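4.2 What the front pages left out

I'll start with the part that surprised me, and then get to the part that made me redo the coding twice.

We had 2,417 front-page stories from three outlets, the Brakow Courier, the Zurkis Ledger and the Wastisgate Evening Post, and I had expected the capital paper to be the gossipy one. It wasn't. The Courier ran more stories on who was feuding with whom inside the cabinet than on anything the cabinet did, and it kept that up through the whole budget fight. When the pension bill passed in October – a bill that changed the monthly check of pretty much every retiree in the country – the Courier led with a seating chart from a dinner.

My coding rule was simple. A story counted as "palace" if you could delete every mention of a law, a vote, a program or a sum of money and still have a story left. A story counted as "policy" if deleting those things left you with nothing. Everything else went in a pile I called "mixed," and that pile got big fast (almost 600 stories by the end, which I'm not proud of). Ignacio Dvorak coded a separate batch of 300 without seeing my labels, and we disagreed mostly on resignations. He reads a resignation as policy if the minister gives a reason. I read it as palace unless somebody checks the reason. We ended up going with his version, and the results in this section use it.

The Kristiansen affair deserves its own paragraph. For 60 days it crowded out almost everything, and I mean the kind of crowding where a flood gets four lines under the fold. What I found interesting is that the Post, the smallest of the three, dropped it first. I asked two of their former editors why and got two different answers: one told me readers were bored, the other told me they had lost their only source. I can't choose between those with the data I have.

Technology coverage followed the same pattern on a smaller scale. Automation stories in the policy pile talked about wages and retraining money. In the palace pile they were about which deputy minister had been left off a list of speakers. I looked for a link between the share of palace stories and how close an election was, and it's there, but weaker than I'd hoped, and it mostly goes away if you take out the Courier. 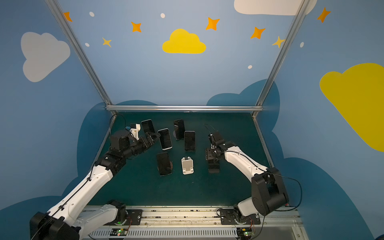
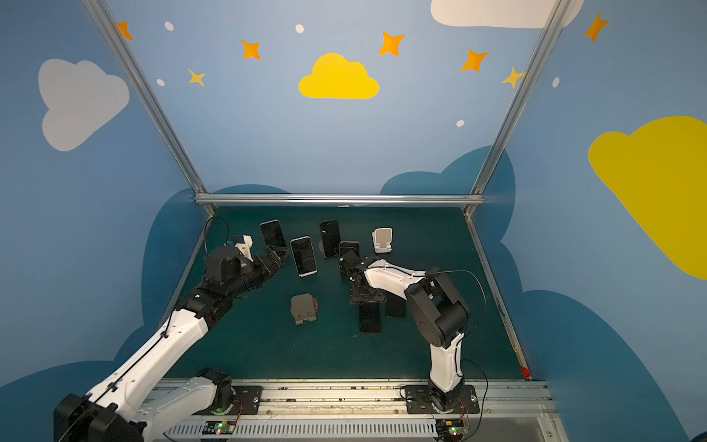 Figure 3. Two views of a two-arm robotic workstation with painted blue walls.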